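Willow Demonstration Study: people wanted to teach a robot to fold

Posted August 10, 2018

Paid, part time, at Wurkudia. 38 places. No robot experience needed, no maths, no coding. If you can fold your own washing you are most of the way there.

What it is. Willow is our project on showing a robot household jobs by hand. You hold a gripper in each hand, squeeze to close, let go to open, and do the job with those instead of your fingers. The grippers record what they see and how they move. Later on the robot arms get the same jaws and try to copy you. No buttons to learn, no joystick. (There is a small remote control part as well, see further down.)

The job itself: clothes, mainly. Tops, shirts, trousers, towels, a few cushion covers. Pick up, shake out, lay flat, sleeves in, fold, stack. Then mess it up and go again. It is repetetive, we won't pretend otherwise. Sessions are 2 hours with a break in the middle, more breaks if you want them.

Clothes with a busy print are what we are shortest of. Plain t-shirts we have plenty. Florals, paisley, ribbed cuffs, anything knitted that sags when you lift it by one end, all very useful. You can bring your own, clean please, and take them home after.

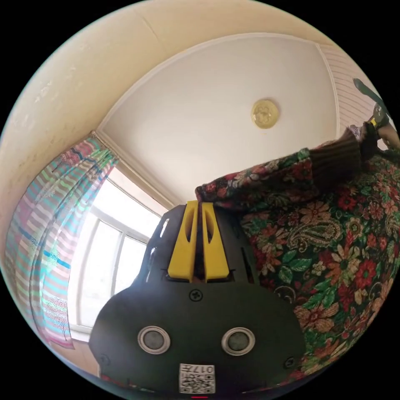
Sleeves are the hard bit, going by what came back from the January round. Katance wrote that the first hour was maddening, you keep wanting to use your thumb and it isn't there, then somewhere in the second session the hands just get on with it. Same message asked whether a dropped sleeve spoils the recording. It doesn't. Pick it up and carry on, we keep those, the robot has to learn how to recover too.

Who we want
Adults, 18 or over. Left handers very welcome, we had hardly any last time. Comfortable standing for most of a session, or sitting, we can lower the table. Fine with holding something in each hand for a good while. If you have wrist or shoulder trouble tell us first and we'll work out whether the remote control part suits you better.

You don't need to be neat. We want the way people really fold, not shop folding. If you roll your socks, roll them.

Where
Either at our rooms in Wurkudia or in your own home, your pick. Home sessions: we bring the grippers, set them up and show you how they work, then leave you to it. You'll need decent light, a bed or table to work on and a socket near by. Tidy up anything private before you start, the cameras have a very wide view and take in walls, windows, ceiling, the lot. Other people in the house should know it's running. Pets in another room if poss.

Remote control part
Optional. Held at the Dramani workshop only. You sit beside the robot and move two small handles, the arms follow. Slower than the hand grippers and a bit odd at first as you can't feel the cloth. One session each, same pay. Say on the form if you're interested, places go quickly.

Pay
200 per completed block of four sessions, paid after the last one. Travel within the town on top, keep your tickets. If you stop early you still get paid for the sessions you did. You can stop whenever you like, no reason needed.

What happens to the recordings
Used for training the robot and for our own reports. No sound is kept. Names are held apart from the recordings and you get a number instead. Faces and hands may turn up in the picture now and then; faces are blurred before anyone outside the team sees anything. Want yours deleted? Tell us within the month and it goes.

We're after 2448 good folds altogether so there is plenty to go round, but please only sign up if you can manage all four sessions.

To apply
Fill in the short form at the Willow desk, ground floor, Wurkudia, or ask for one by post. Put down: which hand you write with, home or our rooms, mornings or evenings, and what sort of clothes you could bring. Dont send CVs, we won't read them. We reply to everybody, might take a few days.

Already did the January round? You can apply again, just write "returning" at the top of the form and skip page 2.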